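Projects Gallery Notes People Contact

Notes > Manipulation > Stacking, a second look

Stacking, a second look
By Nour Tarawneh
Sun 10 November

Block stacking is the demo everyone in this field has run and few people enjoy reading about. I include myself in both groups. Still, when the Raketti method was passed around our lab in October with a claim that it "understands" which block goes on which, I wanted to see how much of that was understanding and how much was a tidy white table.

The method is simple enough to explain. A policy is trained on 2,341 recorded episodes, with a fixed view of the table and a wrist view from the gripper. A second network, called Histero, scores each moment for how far along the task is. The policy is then nudged toward moments that score well. You give it a sentence such as "put the green block on the red block" and it gets going.

My doubts were about the scorer more than the policy. A progress score that goes up over time looks great in a plot. A clock would also go up over time. So we ran 400 trials with the usual instructions, then 18 more in which the sentence asked for something that was already done, or named a block that didn't need to move.

What follows is a short gallery, with my grumbling attached.

The setup

Red, green and blue cubes, plain background, two-finger gripper. You could hardly ask for an easier thing to see. I'd like to know how any of this holds up with a mug and a crumpled receipt, and the write-up doesn't say.

Two views of the cubes
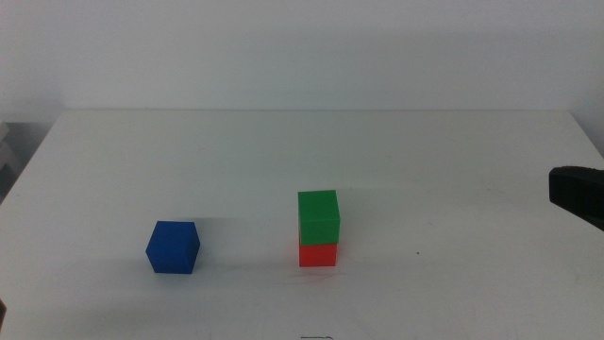 Fixed view: green on red, blue off by itself. The green cube is a little offset, and our scoring sheet has no column for "a little."

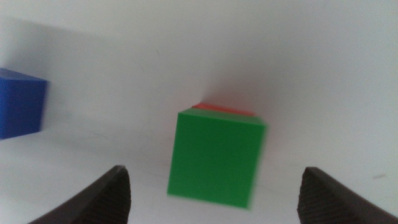
Wrist view: green between the open fingers, with only a strip of red showing behind it. Try judging height from this one alone.

What the scorer made of it

The wrist view is where I think the claims get thin. When one block hides most of another, "behind" and "underneath" can look a lot alike from close in. The fixed view mostly settles it. So we blanked the fixed view for part of the run and watched the Histero score. It barely moved. Either the scorer gets all it needs from the wrist, or it isn't looking very hard at either one. I lean toward the second reading, but I can't prove it with what we have.

The 18 odd trials

These bothered me most. Asked to do something already done, a system that understands the request should sit still. In 6 of the 18 it did. In the rest it went down toward the blocks anyway, and the score climbed while it went. That's the clock again, as far as I can tell.

To be fair to the Raketti people, their paper never tests this, so it never claims to pass it. The word "understands" is in the title, though, and titles are what get repeated.

What I'd accept

I'd change my mind if someone showed me a score that drops when things go wrong. Knock the top block off halfway through and plot what happens. Swap the colors in the sentence after the motion has started. Put the same cubes on a busy tablecloth. None of these needs new hardware, and a student could do the first one in an afternoon.

I also want offset reported as a number. "Stacked" covers everything from neatly lined up to one bump away from the floor, and lumping them together makes every method look the same. We are adding it to our own sheet before the next run, which should have happened a year ago.

The policy itself is decent. I'd use it as a baseline. It recovers from a bad approach better than the old Teshome controller we kept around for comparison, and it needed less babysitting. My complaint is with the scorer and the story told about it — a good stacker doesn't need the story.

Trial sheets are on the lab drive under Kirkum. Write to me if you want the odd trials separated out.

Related notes
Is the Teshome controller still a fair baseline?
Progress scores and what they measure
Kirkum trial sheets: how we fill them in
Wrist view only: a bad week in October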